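Tarlow Pickup Counter Guide
Section 4: Setting up your store as a pickup point
Last updated 21 August 2023

Complete Section 3 (Account and payout details) before you start. You will need your store number, the starter box, and a computer or tablet with a current browser. Set-up can be done while the store is open, but do not accept a delivery until step 14 is finished.

4.1 Before the first delivery

1. Sign in to the Tarlow counter page with the manager login. Staff logins cannot change store settings.

2. Open Settings, then Store Hours. Enter the hours during which a customer can really collect a parcel. If your counter closes before the rest of the store, use the counter hours.

3. Enter any closed days for the next two months. Closed days added later do not change the dates on notices that have already been sent.

4. Under Capacity, enter the number of parcels you can hold at one time. The starting value is 122. Lower it if you are short of space. You can raise it again at any time, and the new number takes effect with the next morning's delivery.

5. Under Parcel Size, choose Small Only, Small and Medium, or All. Stores without a back room should choose Small Only.

Note: Capacity counts parcels, not orders. One customer may have several parcels, and each one uses a space.

4.2 Choosing where parcels are kept

6. Pick a place that customers cannot reach from the sales floor. It should be dry and close enough to the counter that one person can fetch a parcel without leaving the register for long.

7. Give every shelf its own location code. Letters for the unit and numbers for the shelf work well in most stores. Write the codes large enough to read from a standing position and fix them to the unit itself. Do not put codes on removable trays.
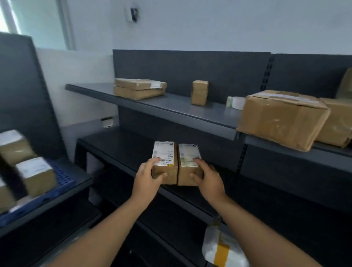
8. Enter the same codes under Settings, then Locations. Press Save after each one. The page does not save them as a group.

9. Keep at least one location for problem parcels and name it HOLD. Damaged parcels, parcels with no readable label, and parcels sent to the wrong store all go there.

Caution: Do not store parcels on the floor or next to a heater. Do not use a location that is also used for your own stock.

4.3 Connecting the scanner

10. Charge the scanner fully before first use. The light on the handle changes from amber to green when charging is complete.

11. On the counter page, open Devices and choose Add Scanner. A pairing barcode appears on the screen. Scan it from a hand's width away.

12. When asked for a code, enter 2086. This is the factory code for all new scanners. You will be asked to choose your own code right after, and the factory code will stop working.

13. Scan any parcel label from the starter box. If the counter page shows "Test item accepted," the scanner is ready. If nothing appears, see 4.7.

14. Under Store Status, press Go Live. Your store will be offered to customers from the next working day.

Note: Stores that already use a Zurport scanner can keep it. Choose Add Other Device in step 11 and follow the instructions on the screen. Zurport scanners do not show the parcel size after a scan, so staff will have to check it on the counter page.

4.4 Receiving a delivery

The driver will hand over the parcels and a delivery sheet. Do not sign the sheet until the count has been checked.

a. Press Receive on the counter page.
b. Scan each parcel once. A second scan of the same parcel is ignored.
c. Compare the total on the screen with the total on the sheet.
d. Sign, and keep the lower copy.
e. Put each parcel away and scan the location code as you do so.

The customer's notice is sent at step e. A parcel that has been received but has no location will show in orange on the counter page, and the customer will not know it has arrived.
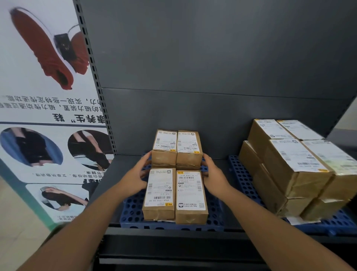

Small parcels grouped in one bay, labels facing up.

If the count is short, write the number you received on the sheet and have the driver initial it. Report the difference through Help, then Delivery Count, before the end of the day.

Fontes and Virine use their own drivers and may arrive outside your normal delivery window. Their parcels are received the same way. You may refuse a delivery that comes when the counter is closed.

4.5 Handing over a parcel

Ask for the pickup code first. It is in the customer's notice and can be shown on a phone or printed. Scan or type it, and the counter page will show the location of every parcel under that code.

Check the name on a photo ID if the page shows the ID symbol. If there is no symbol, the code alone is enough.
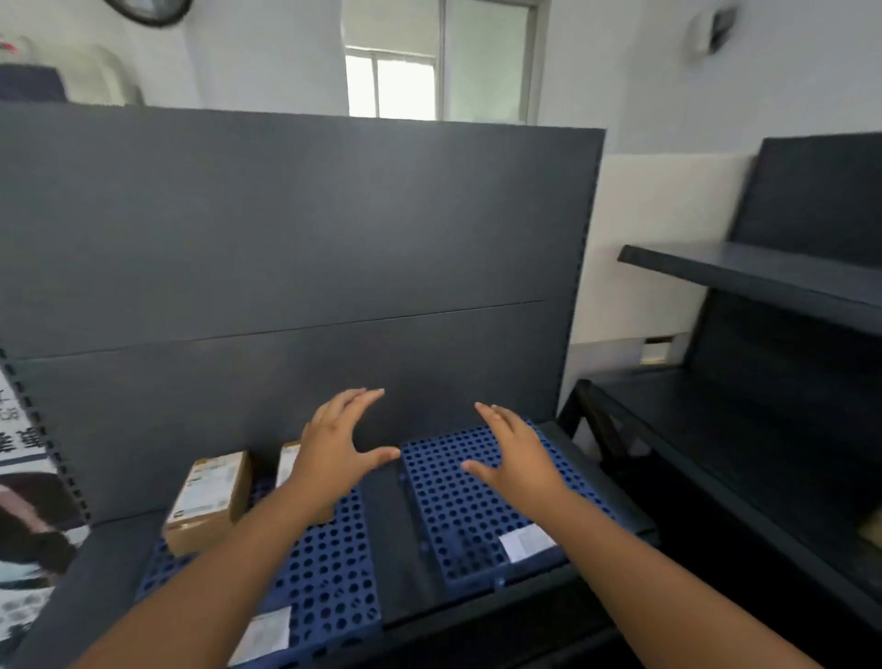 Once the parcel is at the counter, scan its label and press Hand Over. Wait for the confirmation before giving it to the customer. If the customer has more than one parcel, scan them all and press Hand Over once.

A customer may open a parcel at the counter, but you cannot take it back after Hand Over has been pressed. The customer must start a return from their own account.

4.6 Uncollected parcels

Parcels are held for 14 days, counting the day after arrival as day one. Reminders are sent automatically. At the end of the period the parcel moves to the Return list, and the driver will ask for it at the next visit. Scan each item on the list as it leaves.

Stores that close for part of January can ask for a longer holding period. Use Help, then Holiday Closing, and send the dates before the closing begins.

Caution: Never extend a holding period by receiving the same parcel again. The customer will get a second notice with a code that does not work.

4.7 If the scanner does not respond

Hold the trigger down until the light goes out, then release it. Wait for amber and try again. If the light stays red, remove the scanner from Devices and repeat steps 11 to 13. Parcels scanned earlier in the day are kept.

You can type a label number by hand while the scanner is out of use. Leave out the spaces.
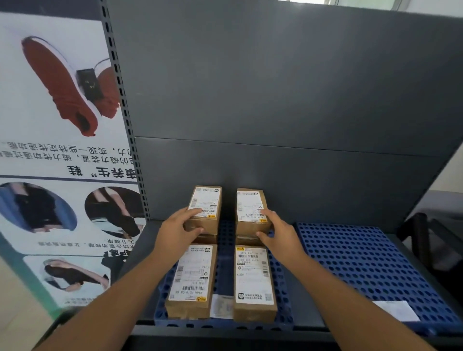

Page comments (1)

Conceição Louro: Typing the numbers works, but on our counter page the box clears itself if you go and look at another tab. I lost a long one twice. Could you also say in 4.4 what to do if the driver leaves before you finish the count? Ours is always in a hurry and the sheet goes with him.

Reply from Tarlow Store Support: Please keep the Receive tab open while typing. If the driver leaves early, finish scanning and report through Delivery Count the same day, with "sheet not signed" in the notes field.

Next: Section 5, Returns and drop-offs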